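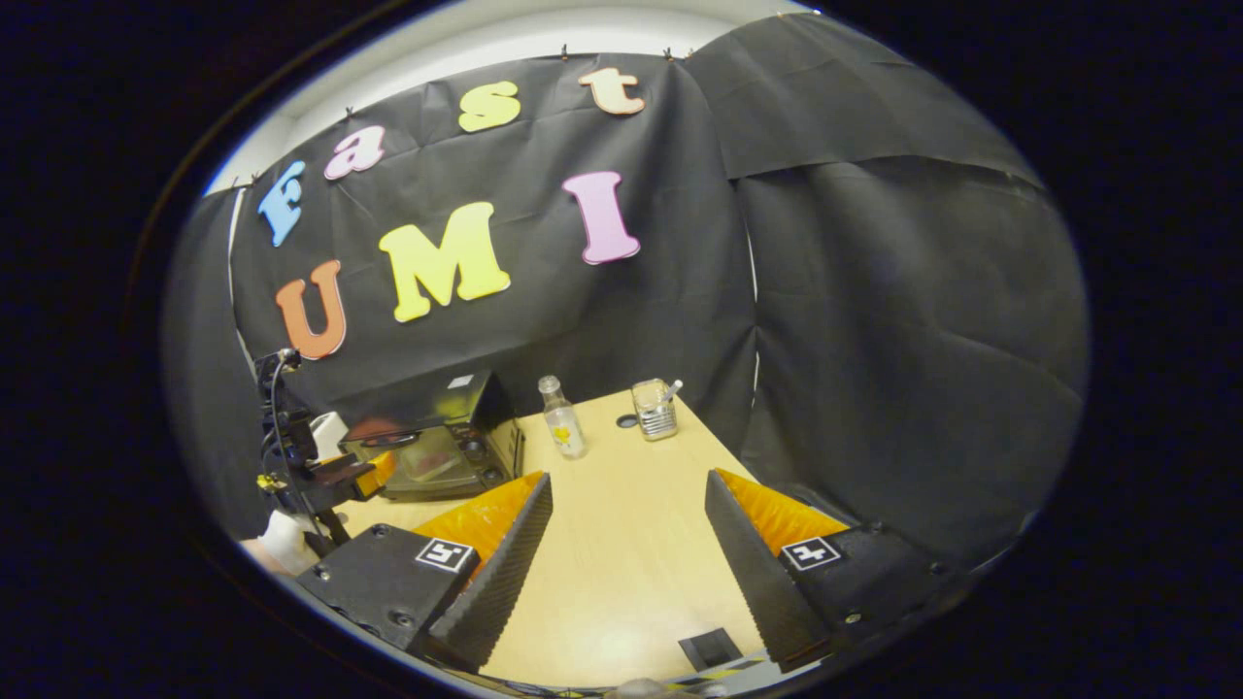

Flalar, bench tech and keeper of this guide

Section 5: When the gripper loses its grip

I lost a whole afternoon to this fault at our Blackburn bench, so please read it before you ring anyone! The fingers close, everything sounds fine, and then the bottle or cup slides out of the soft pads (usually over the hardest bit of floor).

1. Stop recording and put the gripper down with the fingers open. If an arm is running as well, hit its stop button first.

2. Look at the orange pads, one on the inner face of each finger. Mine had crept forward a touch. Press each one back until it sits flat.

3. Wipe the ridges with a damp cloth and let them dry. No solvent, please – it ruined my first pair.

4. Check the square black-and-white markers on top of the fingers. A lifted corner throws the width reading out, and then you get error 408 in the Zudent log.

5. Close the fingers slowly on nothing and watch the reading. Anything over 367 on the Oltuvach scale means the finger screws want a nip up.

6. Try again with a plastic bottle. Leave the glass till you've had a few clean lifts in a row!

Caution: keep your own fingers out of the gap while you test. Those edges are serrated and they do pinch.

Note: I swap the pads every 900 grips now. If error 408 is still there with new pads on, go to section 6.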